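Clandov Play Kitchen – Set-up Guide
Section 3: Plates, spoons and the balancing game

Before you begin

Section 2 must be finished and the worktop locked in place. You will need the tableware bag and the card sleeve of game cubes. No tools are used in this section.

CAUTION: The cubes are small parts. Keep them away from children under 3. Store them in the lidded tub when they are not being played with.

3.1 Washing the tableware

1. Take everything out of the bag and throw the bag away.
2. Wash the plates and spoons by hand in warm water with a little washing-up liquid.
3. Rinse and leave to dry on a tea towel.
4. Wipe the cubes with a damp cloth. Do not soak them.

Note: The tableware is for play only. Do not put it in a microwave or an oven. Scouring pads will dull the shine on the spoons.

3.2 Fitting the plate rest

1. Find the plate rest (part 32). It has one long groove and two short feet.
2. Push the feet into the slots at the back of the worktop until they click.
3. Stand a large plate in the groove with the hollow side facing the child.
4. Let go slowly. The plate should lean back a little and stay put.

If the plate rolls sideways, the rest is in back to front. Pull it out, turn it round and fit it again.

CAUTION: Do not hang anything from the rest. The greatest load is 300 g, plate included.

3.3 Balancing a cube

The balancing game is played with one spoon and one cube. Younger children can lay the cube in the bowl of the spoon and carry it to a plate. The harder version uses the tip.

1. Hold the spoon upright by the narrow part of the handle, bowl at the top.
2. Keep the handle low in the grip, so that the whole bowl stands clear.
3. Set a cube flat on the tip of the bowl. Lower it straight down and let go without pushing.
4. Wait until the cube is still before moving the spoon.
5. Use the white plate as a backdrop. A bright cube is easier to see against it.
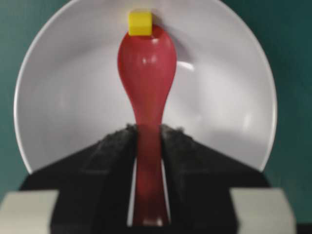 Griltel wrote under the online copy of this section that step 3 took their two a whole afternoon, and that it went better once they dried the spoons properly – a damp tip lets the cube slide off before you have let go. They also asked for the harder version to have its own card in the box, and wanted to know whether the cubes could be bought separately.

Spare cubes are sold in tubs under order number 199. The game card will be added to boxes packed from October. Older boxes can use the steps above as they stand.

3.4 Putting away

1. Lift the plate out of the rest before moving the kitchen.
2. Stack plates by size in the left-hand cupboard, largest at the bottom.
3. Lay spoons flat in the drawer. Standing them in a cup is fine, but they may tip when the drawer is shut hard.
4. Put the cubes back in the tub and close the lid – it snaps at both ends.

Throw away any spoon with a split handle. Section 4 covers the sink and tap.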